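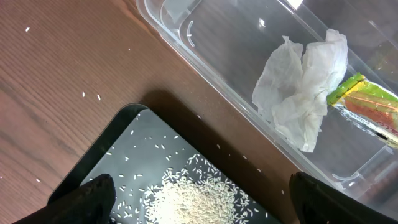
*Wrist camera, rice on the black tray, fingers either side of the pile.*

From: Jhun Rivera
To: Vemgate builders list
Date: 15/01/2020
Subject: Re: grain spill with the printed fingers

Raed Khasawneh wrote:

> My Probert arm drops rice on every transfer. I have
> tried slower lifts and a tighter close. Is it the
> fingertips, or am I coming in at the wrong height?
> Also, what are you using under the pile?

Height first. I had the same trouble until I stopped closing on the middle of the mound. Come in with the fingers wide, one on each side of the heap, go down to 2 mm above the tray, then close. Any lower and the tips push on the rim and the tray slides.

The tray is a plain black one with a raised rim. White grains on black are easy to threshold - the ones on the wood are harder, and my script misses them near the shadow of the tray. It also trips on the clear box. Glare off the box rim gets labeled as rice, so I mask that corner by hand for now.

Settings on my Jutus controller:

- close speed: 29
- dwell before lift: 200 ms
- retries: 2

Blunt tips will not pick up single grains. I treat the thin edge of the pile as lost and sweep it back to the center between runs. If you want strays off the table as well, you need a narrower tip, and the Marnesov files have one I plan to print in February.

Which firmware are you on? The older one ignores the dwell value.

Jhun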